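Updated in February, after I finally redid the part on grip height.

# How to find out if a robot can fold your shirts

I get the same question every time somebody hears what I do with my Saturdays: so can it fold laundry yet? My answer is "sort of, if you're patient and you like one particular shirt." That isn't much help to anyone, so I've written up how I test it. If you have access to a pair of small arms (mine are a Dastley kit, and I use a program called Tadora to record and play back runs), you can do the same thing at your place and come up with your own answer.

You don't need to be an engineer for this. I'm not one! You do need a free afternoon, some clothes you don't care about, and a pencil.

## What you'll need

- Two arms with two-finger grippers, set up on the same side of the work surface
- One view from above and one at each wrist
- A padded surface with some grip to it
- One shirt or other soft top to start with, plus three or four more for later
- A notebook, or a spreadsheet if you're tidier than me
- A timer

About that surface. I started on a bare kitchen table and it was miserable. The fingers have to get under the edge of the cloth, and on a hard top they either skate along it or bump it and stop. With padding and a woven cover, the tips can press in a little and the cloth stays put while you pinch. A big ottoman works great, and so does a folded blanket with a sheet pulled tight over it.
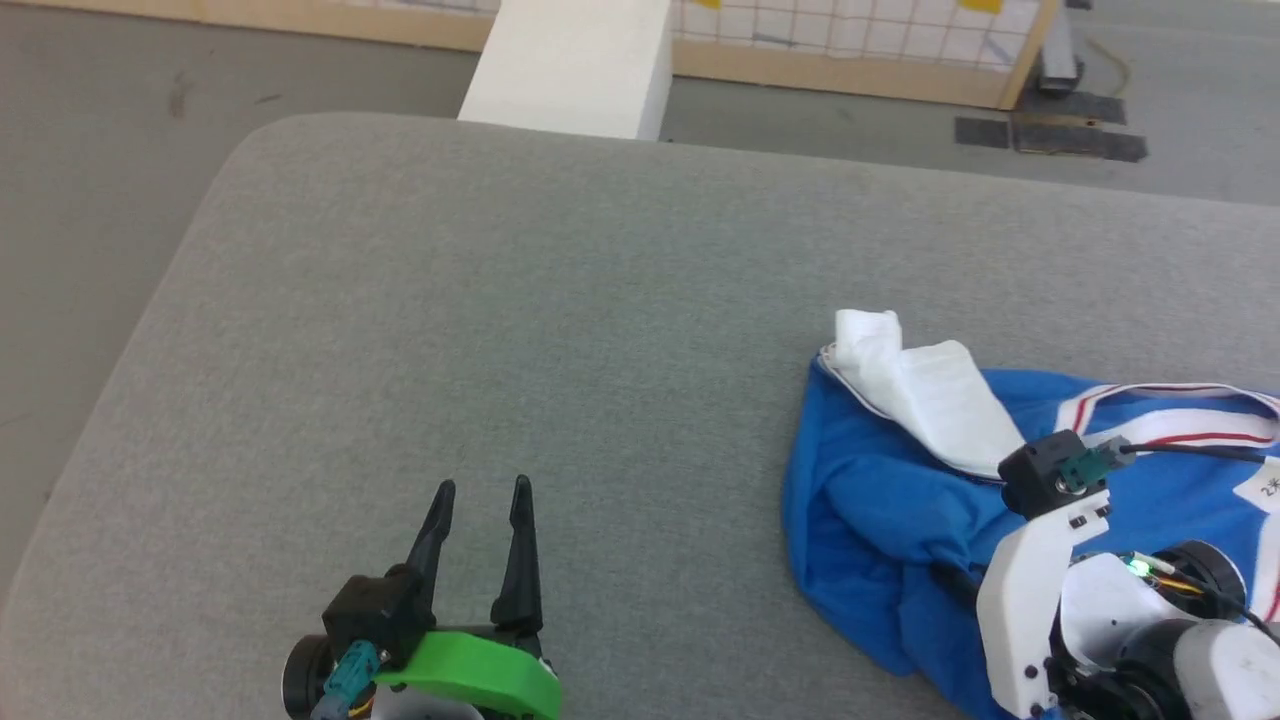 Two-tone clothes are easier to start with, too. If the trim is a different color from the body, you can tell at a glance which part is the hem and which part is the middle, and whatever software you're running has a better chance as well. My plain gray T-shirt on a gray cover was a disaster for a whole month.

## Step 1: Decide what "folded" means

Do this before you turn anything on. I mean it. The first time around I didn't, and by the end of the afternoon I was calling all kinds of lumps "folded."

Here's my scale:

0. Nothing useful happened.
1. The shirt got moved or picked up.
2. The shirt is flat enough to see its shape.
3. Sleeves are in, more or less.
4. It's a rectangle I'd put in a drawer.

Write yours on the first page and don't change it halfway through. A four should be something you would accept from a ten-year-old. I wouldn't go stricter than that.

## Step 2: Check the wrist views with nothing in the grip

Open both grippers and bring them low over the bare part of the surface. You want to see both fingertips and a good stretch of cloth ahead of them. If all you can see is finger, tilt the mount a bit and look again.

Also look at what's behind the work area. A busy background didn't hurt my runs much, but a changing one did. People walking past, a door swinging open, a lamp going on at 5 p.m. — those cost me more bad runs than the shirt did. Pick your background, leave it alone, and keep the lights the same all day.

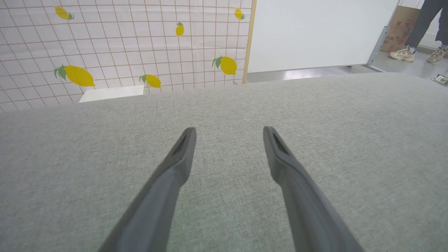

## Step 3: Drop the shirt, don't lay it out

Most of the folding clips I've watched online start with a shirt that's already flat. That's the easy half! At my house clothes come out of the dryer in a wad, so I start with a wad.

Pick the shirt up by any random spot, hold it at elbow height over the middle of the surface, and let go. Leave it however it lands. If it slides off the side, do it over, but don't "help" by fluffing it. You'll be tempted. I still am.

Then step back and think for a second about what you would do with it. You'd probably grab something, give it a shake, and your fingers would go find the shoulders on their own. You'd be half watching TV. The arms have to work all of that out from a heap where the sleeves might be underneath and the collar could be anywhere. 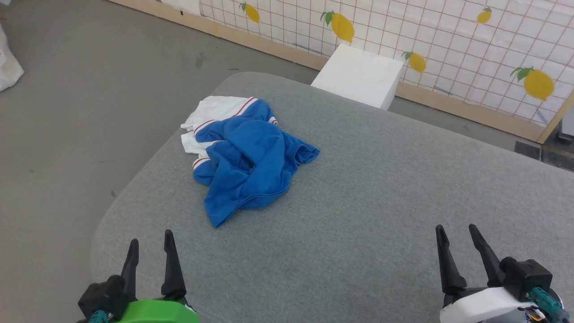 So the first move I teach is a boring one: find any edge that's sticking out, pinch it, and drag it slowly away from the pile. With two arms you can pin one side and pull the other. It takes a few goes, and each pull should open the heap up a little more. I tried teaching a big shake in the air like a person does, and all I got was a shirt on the floor and one arm looking sulky.

## Step 4: Set your grip height

This is the section I had to rewrite. I used to tell people to come down until the fingertips touch the cloth and then close. On a thin shirt that mostly catches air.

What works better for me:

1. Come down open, next to the edge you want, until the tips press lightly into the padding.
2. Slide in toward the edge a finger's width or so.
3. Close slowly.
4. Lift just a little and stop. Look at the wrist view before you go any higher.

If you caught two layers when you wanted one, let go and start that pinch again. Don't try to wiggle one layer loose. I've never seen that go well.

## Step 5: Record your practice runs

I drive the arms by hand for these and let Tadora save each one. How many do you need? I did 300 for a single shirt. A friend over in Duston got by with fewer, but her cover is stiffer and she's a better driver than I am.

A few things I'd do again:

- Stop when you get tired. Sloppy runs teach sloppy folding.
- Start from all different heaps, including ugly ones.
- Keep the runs where you fumbled a pinch and fixed it. They turned out to be worth a lot, as the arms will fumble too.
- Toss the ones where you gave up.

## Step 6: Let it try without you

Set your timer to 900 seconds. Fifteen minutes is a silly amount of time for one shirt, I know, but I want to see where it gets stuck instead of pulling the plug early. Keep your hand near the stop switch and your coffee someplace else.

Score each try on your scale and jot down one line on what went wrong. My notes say things like "lost left sleeve," "folded air," and "patted it for four minutes." Between tries, send both arms back to the same open starting position and check that both wrist views still look right. A bumped mount will ruin a whole afternoon without telling you.
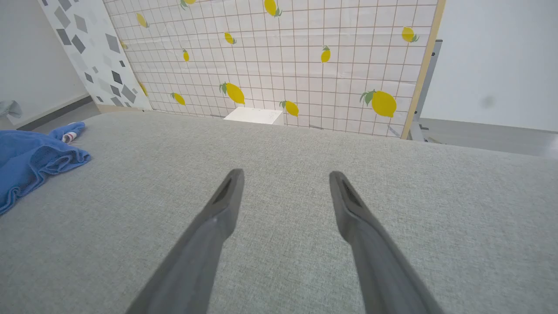

*Wrist view: fingers open over the padding, blue cloth off to the left.*

## How mine did

On the shirt it had practiced with, I ran 489 tries over the winter, and 59 of them scored a four. A lot more got to two, so the flattening part is coming along. Threes were mostly a matter of luck with the sleeves.

With a different shirt of the same size, it did worse. With a hoodie, forget it. The hood confuses everything.

I also borrowed the Bhat fingertips a lot of people like, the softer ones, for a weekend. They pinched thin cloth better and let go of it worse. I went back to the hard ones, but I could see myself changing my mind on that.

## So, can it do laundry yet?

At my house, no. I can fold a full basket in the time it takes the arms to flatten one shirt, and I don't need the lights kept the same while I do it. But last year mine couldn't reliably pick up a hem, and now it pulls a wad open often enough that I've quit cheering when it happens.

If you try this, start with towels if shirts make you want to quit. Square, thick, no sleeves. I'm doing washcloths next, then a pillowcase, and I'll add those scores to this page when I have enough of them.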